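라베스카(Lavesska) 보컬 서바이벌 시즌2 예선 참가 FAQ

2023년 9월 업데이트. 문의 메일이 너무 밀려서 많이 물어보시는 것만 먼저 모았습니다. 읽어보고 없으면 그때 메일 주세요.

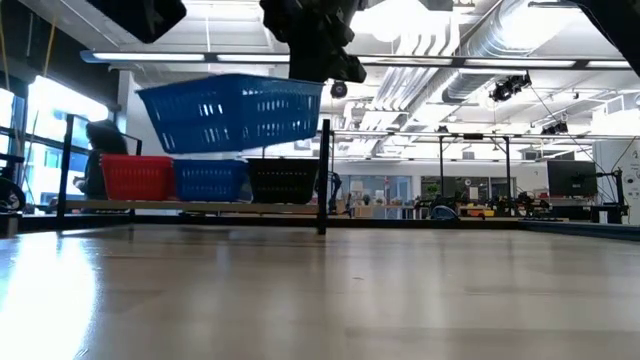
접수 마감은 12월 첫째 주까지. 연장 없음. 시즌1 때 하루 연장했다가 항의가 많아서 이번엔 진짜 안 합니다.

지원 자격

나이 제한 있나요?
만 14세 이상. 상한 없음. 시즌1 최고령 본선 진출자가 쉰여덟이셨어요. 미성년자는 보호자 동의서 필수고, 접수할 때 같이 올려야 합니다. 나중에 따로 보내시면 누락될 수 있음.

소속사 있는데 지원해도 되나요?
전속계약 중이면 소속사 서면 동의 필요. 연습생 계약도 마찬가지. 계약 끝난 분은 그냥 지원하시면 되는데, 계약 종료 확인되는 서류 하나만 챙겨두세요. 본선 올라가면 제출해야 해요.

시즌1에서 떨어졌는데 또 돼요?
됩니다. 1차 탈락이든 본선 탈락이든 상관없음. 단 톱9까지 갔던 분들은 이번 시즌 제외.

음원 낸 적 있는데요?
괜찮아요. 자작곡 발매, 커버 채널 운영, 버스킹 다 상관없습니다.

외국인도 가능한가요?
가능. 노래는 아무 언어나 되는데 인터뷰는 한국어 또는 영어로만 진행합니다. 비자 문제는 저희가 도와드릴 수 없어요. 본인이 확인.

팀으로 나가고 싶어요.
4인까지. 팀은 대표자 한 명 이름으로 접수하고 나머지는 멤버란에. 개인 지원이랑 팀 지원 중복은 안 돼요. 시스템에서 막히진 않는데 나중에 발견되면 둘 다 취소됩니다.

영상 접수

영상 길이는?
한 곡당 90초 이내. 두 곡. 초과분은 안 봅니다. 1절 도입부가 긴 곡은 앞부분 잘라서 부르세요, 전주만 40초 나오는 영상이 생각보다 많아요.

무반주로 해야 하나요?
한 곡은 무반주, 한 곡은 반주 (MR이든 직접 연주든). 둘 다 반주 있으면 반려. 이거 때문에 재접수하시는 분이 제일 많습니다 제발 확인좀.

보정해도 되나요?
음정 보정, 리버브, 이퀄라이저 전부 안 됨. 밝기 조절 정도는 상관없음. 노래방 에코도 꺼주세요.

어디서 찍어야 돼요?
방에서 찍으셔도 됩니다. 상반신이랑 얼굴 나오면 됨. 마스크, 선글라스 안 돼요. 휴대폰으로 충분하고요, 가로 세로 상관없음.

파일이 안 올라가요.
용량이 386MB 넘으면 안 올라갑니다. 화질 낮춰서 다시 저장해보세요. 파일명에 특수문자 있어도 오류나요. 와이파이 끊기면 처음부터 다시 올려야 합니다, 이건 저희도 고치는 중.

접수번호가 안 왔어요.
스팸함 먼저. 없으면 하루 기다려보고 그래도 없으면 문의. 같은 영상 여러번 올리지 마세요 번호가 꼬입니다.

현장 예선

1차 합격 발표는 어떻게 나요?
문자랑 홈페이지 동시에. 개별 전화는 안 드려요. 전화로 합격했다면서 돈 달라고 하면 사기입니다. 참가비 없습니다. 어떤 단계에서도 없어요.

몇 명 뽑아요?
현장 예선 진출 133팀. 그중 본선 35팀. 추가 합격은 포기자가 나올 때만.

장소는요?
론스테드(Lonstead) 홀. 주차 안 됩니다. 대중교통 이용하시고 큰 악기 있는 분만 미리 메일 주시면 하차 공간 안내해드려요. 지방 예선은 올해 없음. 많이들 아쉬워하시는데 일정이 안 나왔어요.

뭘 준비해가야 해요?
신분증, 접수번호, MR 파일(USB랑 휴대폰 둘 다 담아오세요). 세 곡 준비. 접수 영상에서 부른 곡 하나는 꼭 들어가야 하고 나머지 두 곡은 자유. 심사위원이 다른 장르 시켜볼 수 있으니까 발라드만 세 곡 가져오는 건 비추.

춤도 보나요?
안 봅니다. 추셔도 되는데 점수에 안 들어가요.

심사는 누가?
1차는 제작진이랑 보컬 트레이너들. 현장부터는 음악감독 카예타노 에스테반(Cayetano Esteban) 포함 심사위원단. 나머지 명단은 방송 전까지 비공개예요. 메일로 물어보셔도 답 못드립니다.

보호자나 친구 같이 가도 되나요?
미성년자만 보호자 1인 동반. 대기실까지만 들어가실 수 있고 오디션장 안은 안 돼요. 팬분들 홀 앞에서 기다리시는 것도 자제 부탁드려요, 옆 건물에서 민원이 들어옵니다.

시간을 바꿀 수 있나요?
시험이나 진료 같은 증빙 되는 사유만 한 번. 당일 변경은 불가.

방송, 합숙

현장 예선 가면 무조건 방송에 나와요?
아뇨. 촬영은 다 하는데 편집은 별개예요. 얼굴 나가는 게 싫으면 지원 자체를 다시 생각해보셔야 해요. 본선부터는 비공개 불가.

학교는 어떻게 하나요?
고3분들 문의 많음. 합숙은 방학 기간에 맞췄고 나머지 녹화는 주말 위주. 공문 필요하면 학교명이랑 담당 선생님 성함 적어서 메일 주세요. 출석 인정 여부는 학교마다 달라서 저희가 장담 못해요.

합숙은 어디서?
테하다(Tejada) 연수원. 2인 1실. 휴대폰은 하루 한 시간. 알레르기랑 복용약은 사전 설문에 꼭 적어주세요.

우승하면 뭐 받아요?
음원 제작이랑 쿠데니코(Cudenico) 레이블 1년 계약 협의권. 협의권이라 계약 안 하셔도 됩니다. 상금 금액은 첫 방송 때 공개.

투표는 언제부터?
생방송 주차부터 시작이고 방법은 따로 공지. 유료 문자투표는 없애기로 했어요. 시즌1 때 말이 많았던 부분이라.

방청 신청은요?
아직 안 열렸습니다. 방청 페이지가 따로 생기고, 지원자 가족 우선석은 본선부터.

지원 취소하고 싶어요.
마이페이지에서 취소 버튼. 영상은 취소 후 바로 삭제됩니다. 복구 안 되니까 잘 생각하고 누르세요. 마감 후에는 버튼이 없어지니 메일로.

답변은 영업일 기준 3일 정도 걸립니다. 마감 주간엔 더 걸려요. 제목에 접수번호 꼭 써주시고, 번호 없는 메일은 순서가 뒤로 밀립니다.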